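Robots and Chores, Unit 3 handout
Lesego Cele
Read before the 24th January session

Last unit covered machines bolted to the floor at the Roltby plant. Parts arrive in the same spot, facing the same way, and the arm repeats one motion all shift. This unit moves to the home, where very little stays put.

Take the trash. For a person, changing a bag is one chore. For a robot it is at least five: find the rim, get hold of the plastic, lift, close the bag, fit a new one. Each step can fail without the machine noticing.

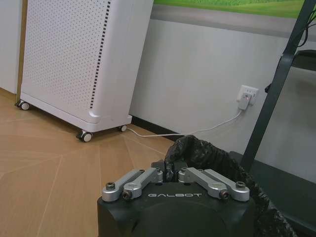 Reading time: 2 min

A wrinkled black bag is hard for a gripper for two reasons. Its shape changes as soon as it is touched, so a plan made before contact is soon out of date. It is also shiny, and highlights can confuse a depth sensor. Black plastic beside a black gripper adds a third problem, telling the hand from the thing it holds.

Look at the surroundings too. A power cable lies on the floor near the white air purifier, and the purifier is on casters. A robot that bumps it may shift it, and then its stored map is wrong.

Class figures from the Nititz exercise, bag pickup only:
Attempts: 310
Bag grasped: 287
Those 23 misses look minor. Remember that a grasp is one step of five, and errors multiply down the chain.

Terms to know: deformable object, grasp planning, occlusion, recovery behavior.

For discussion
Can a machine do this chore yet? Say what you would count as done, and who checks.
Which steps would you leave to a person?
Compare with the Berhe reading, section 2. Bring one page of notes.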